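Vekero opens up its two-arm bench budget so smaller workshops can plan their own

May 6, 2020

For immediate release

We're a small outfit, and we don't put out many press releases. I run Vekero and I also write the words, so please forgive me if this one reads more like a letter. The news is simple enough: from today anyone can have our full equipment plan for a two-arm robot bench, free, with the order we bought things in, the bits we got wrong and the bits we'd happily buy again.

The plan is called Plendisis (a daft name that stuck after somebody misheard something on a bad phone line). It runs to 34 pages and it covers the lot: the arms, the grippers, the table, the spares, the power, the insurance, the shelf space, and that long dull stretch between signing an order and having anything move. It comes with a spreadsheet you can fill in yourself. There's no form to fill in and no sales call afterwards, because I can't stand those either.

Why are we giving it away? Well, last year we went shopping for our second bench and I spent weeks asking people what they'd paid for the dull stuff. Everyone could tell me the price of an arm. Hardly anyone could tell me what they'd spent on cables, brackets, replacement finger pads or a decent table, and those were the things that kept turning up on our card statement. I'd set aside a tidy sum for "sundries" and it was gone before the second arm had been bolted down. So I started writing it all down, and the writing down turned into Plendisis.

Here's how it's laid out. The first part is for people who haven't bought anything yet. It asks you what job you want the bench to do, how many hours a week somebody will really be stood next to it, and who pays when a part breaks on a Friday. I'd love it if people spent longer on this part than on any other! We rushed it the first time and ended up with a table that was too shallow for two arms to work face to face, and I had to go back and ask for money for another table, which was not my favourite meeting.

The second part is the buying order. We suggest the table and the mounts first, then one arm, then a gap, then the other arm. The gap matters. Ours was 18 weeks, longer than I'd wanted, but it let us learn on one arm and change our minds about the gripper on the other. If your funder wants everything invoiced in one go (plenty do), there's a version of the sheet for that as well, with the gap taken out and a bigger line for spares put in.

The third part is running costs, and I'll admit it's the bit I'm proudest of. We've split it into things that wear out, things that get lost and things that go out of date. Finger pads wear out. Small screws get lost. Computers go out of date, and so does the software that came with them, and you need to ask your supplier how long they'll look after it before you sign anything. We put 20 per cent of the purchase price aside each year for all this, and so far it has been close enough that I haven't had to go begging.

There's a line in there for props, too, and I want to stick up for it. When we drew up our first budget there was no money at all for the things the arms would be picking up, which seems silly now. You need a good mix of shapes, you need them to be cheap to replace, and you need more of them than you think. Toy kitchen things have been brilliant value for us.

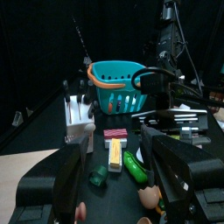 You can get a boxful for less than the price of one spare cable, and the variety is hard to beat, with long thin things, round things and fiddly little shells all in the same set. Please budget for tubs and labels while you're at it. We lost more time hunting for pieces than I'd like to own up to in a press release.

We've had help along the way. Tedska, who supply our mounts and table frames, read the second part and told us where our delivery times were too hopeful. Lanz, the workshop two doors down from us, tried the spreadsheet on a real purchase of their own and sent it back covered in comments, most of them fair and one of them quite rude. Neither firm paid to be in the plan, and neither gets a special mention in the buying section. We don't take commission on anything.

A word on what it won't do. Plendisis won't tell you which arm to buy. Prices move too quickly, and what suits our bench might be hopeless for yours. It also won't tell you whether you should be buying at all, although there's a page near the start on hiring a bench for a month or sharing one with a neighbour, and I'd ask you to read it before you skip to the shiny bits. We've written it with small workshops, colleges and start-ups in mind. If you've got a purchasing department, you'll probably find it a bit homespun.

We're planning 2 updates a year. The first will have a longer section on second-hand kit, which is what people who saw the early draft asked for most, and I'm still gathering prices for it. If you've bought or sold a used arm lately and don't mind telling me what changed hands, I'd be very glad to hear from you, and I'll keep your name out of it.

You can get the plan and the spreadsheet from the downloads page on the Vekero website, or drop us a line and we'll send them over. We're also running a call-in for questions at the end of May, nothing fancy, just me and a spreadsheet on a shared screen. Bring your own numbers if you've got them.

Notes for editors

Vekero builds and runs small robot benches and helps other workshops plan theirs. Plendisis is free to use and to change, and we only ask that you say where you got it. Extra copies, sample pages and interviews can be arranged through the press contact on our website.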